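Rendow R30 Closed-Loop Extraction System
Lease or purchase from Cokham Process Equipment

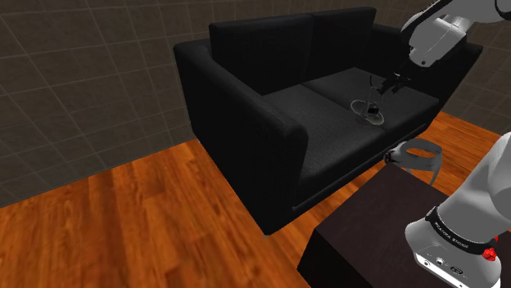 Overview

The Rendow R30 is a closed-loop hydrocarbon extraction system for licensed cannabis and hemp processors. It runs butane, propane or a blend of the two, and it handles fresh frozen or dried material. The standard column holds up to 30 pounds of dried, milled biomass per run. Fresh frozen loads weigh more for the same volume, and packing practice varies a lot between operators, so ask us before you size a room around one number.

The system ships on a single skid with casters and locking feet. It is meant for a C1D1 room or booth. We do not sell it for use anywhere else, and we will ask for a copy of your state processing license before we take a deposit.

Who it suits

Most R30 buyers already run a smaller machine and have outgrown it. The controls, clamps and gasket sizes match the Rendow R14, so crews moving up from that unit usually need little retraining. First-time processors also buy the R30, mostly on lease, when they have supply contracts in place and know what they will be running each week.

If you make mainly distillate from dried hemp, look at our ethanol equipment first. It costs less per pound of input at volume. The R30 is a better match for live resin, sauce, shatter and other products where terpene content sets the price.

What is included

Skid frame with casters and locking feet
Material column with jacket and quick-release clamps
Solvent tank, jacketed, with sight glass and level sensor
Collection vessel with lower drain
Inline filter housing, one set of filters
Dewaxing section with jacket
Solvent recovery pump, pneumatic
Pressure relief valves on every vessel
Gauges and control panel, pneumatic
Hose set, stainless braided
Gasket kit
Binder with drawings, parts list, operating manual and maintenance log sheets

What is not included

Solvent
Compressed air supply
Chiller and heater (see Options)
Extraction booth or room
Gas detection and ventilation
Vacuum ovens and other post-processing equipment
Local permits and fire marshal review fees

Specifications

Model: R30
Process: closed-loop hydrocarbon
Solvents: n-butane, isobutane, propane, blends
Material: dried or fresh frozen
Wetted parts: 304 stainless steel, PTFE gaskets
Recovery: active, pneumatic pump
Controls: pneumatic, no electrical parts on the skid
Shipping weight: 1000 pounds, crated
Lead time: 14 weeks from deposit
Certification: peer review letter and stamped drawings supplied for the state of installation

Wetted parts and vessels carry serial numbers that match the paperwork in the binder. Keep the binder with the machine. Inspectors ask for it, and replacing a lost set takes time.

Options

Gautam chiller package. Sized for the jacketed column and dewaxing section. Sits outside the booth and connects through the wall with insulated lines. Three-phase power required.

Gautam heater package. Circulating hot water for the collection vessel. Can share a pad with the chiller.

Second material column. Lets one column be emptied and packed while the other runs. Most two-shift operations order this. It can be added later, but ordering it with the skid saves a site visit.

Color remediation column. Takes loose media or precut discs. Media is not stocked by us.

Spare pump. A rebuilt exchange pump can be kept on your shelf under the service plan, or you can buy one outright.

Part number 454 gasket and seal kit. Covers every clamp joint on the skid. We suggest keeping two on hand. The single kit that ships with the system will not last long under daily use.

Purchase terms

A deposit of half the system price holds a build slot. The balance is due when the unit passes its pressure test at the Gusandale shop and before it is crated. You are welcome to attend the test. Tests are normally run on Thursday mornings and we need a week's notice for visitors.

Prices are quoted by configuration. We do not post a list price because booth connections, line lengths and state engineering stamps change the total. A written quote is good for one month.

Lease terms

Leases are written by Cokham directly and run for two, three or four years. There is a buyout at the end of each. We look at your license status, the lease on your building and your last year of financial statements. Newer companies without a full year on the books may be asked for a larger first payment or a guarantor.

The lessee carries insurance on the equipment and names Cokham as loss payee. Leased units may not be moved to another address without our written consent. If your license is suspended, tell us right away. Payments continue during a suspension, though we have restructured leases before and will talk about it.

Installation and training

Freight is quoted separately. The crate needs a forklift and a door opening wide enough for the skid, and the drawings we send with the quote show the dimensions. Please measure the door and the hallway behind it.

One technician comes to the site to set the skid, connect the lines, pressure test again with nitrogen and sign off on the checklist. Operator training follows over two days. The first day is spent on packing, leak checks, purging and shutdown. The second is a full run with your material, provided your fire approval is in hand by then. If it isn't, the second day is rescheduled and travel is billed at cost.

Service

The skid and vessels are covered for one year against defects in materials and welding. The pump is covered for six months. Gaskets, filters and hoses are wear items and are not covered. Modifying a vessel or swapping a relief valve for a different rating voids the warranty and the peer review.

Phone support is open from 7 a.m. to 6 p.m. on weekdays. Have the skid serial number ready when you call. It is stamped on the plate next to the control panel and printed on the first page of the binder.

Related products

Rendow R14 closed-loop system
Gautam chiller, standalone
Replacement filter housings
Used and reconditioned equipment, Gusandale shop

Request a quote
Download spec sheet
Apply for a lease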